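Notebook, Closten student manipulation group
June 3, 2018
Entry by Ilídio Matos

Picking up where I stopped. Handheld gripper is back together, new pads on both fingers. Old set went shiny at the tips and kept sliding off thin cloth. Pivot screws: tightened all four, then backed off two of them a quarter turn because it was sticking near closed. Still a bit of drag on the left. Not fixing tonight.

Settings in use (write these down EVERY time, I'm looking at you Sandhu):
opening limit: full
trigger spring: the softer one
12 episodes per cloth, then swap
reset by hand between episodes, don't just shake it out

Cloth task for the Stellton round is the one we're behind on. Rules say fold a flat piece on a soft surface, any room, any backdrop, judge picks the cloth. So we need beds, sofas, whatever gives under the fingers. The lab table has taught us bad habits. On a table you press down and the edge pops up between the pads. On a mattress you press down and the whole thing just sinks with you and the pads close on nothing, or they pick up the cover underneath along with the cloth.

Black cloth on a busy cover was Davier's idea, wants to see if the edge finder gets confused by checks and stripes. It does okay on plain sheets. I think dark on patterned is fine and the real trouble will be patterned on patterned but we don't have any of that yet.
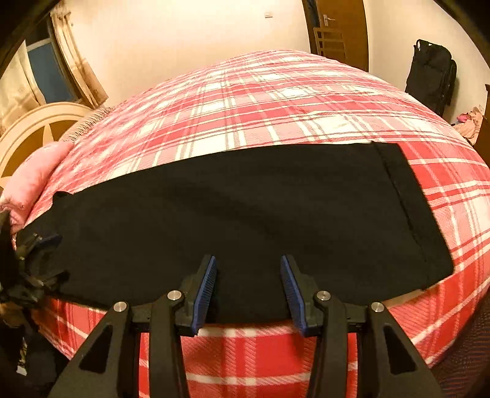 Approach angle matters more than I thought. Coming in steep = bad, both pads land at once and the fabric bunches away from you. Coming in low and letting one pad slip under the hem first is better. Did ten that way and only lost 2. Before that I was losing close to half, didn't keep a proper tally, shoud have.

Things that went wrong so far
- closed too fast, cloth jumped out. Squeeze slower.
- lifted before fully closed. My fault, tired.
- one episode where I talked to someone and stopped moving for ages. Delete it.
- forgot to start the recording. Twice.

Memory: the card holds 1,536 clips at the short setting according to Davier's sheet. I don't beleive it but we're nowhere near so who cares. Do copy off every night anyway, after what happened in March.

Night vs day: all of mine are under the ceiling light with dark outside. Somebody needs to do daytime ones or the model is going to think the world is always lit from above. Sandhu has the mornings free, asked, no answer yet.

Question for the group: do we count a fold as done when the edges meet or when the cloth has been let go and stays put? The rule sheet is vague. I've been ending the clip on release, hands off, one slow breath. If Davier has been ending his on edges meeting then the two sets don't match and we have to trim one of them. Prefer trimming his, obviously.

Grip width readout is still jumping around when fully open. Thought it was the cable, swapped the cable, same thing. Maybe the zero is off. Almost 10 mm of wobble at the open end and then it's clean once you start closing. For folding we never use the open end for anything so leaving it, but it'll bite us on the cup task.

To do
- spare screws, same length as before NOT the long ones
- ask Stellton organizers about cloth size
- towel set (thick) after this one
- label the cards!! tape is in the top drawer
- left finger drag, take apart and look for grit

Wrist hurts. Switch hands tomorrow or hand the thing to Sandhu for the towels.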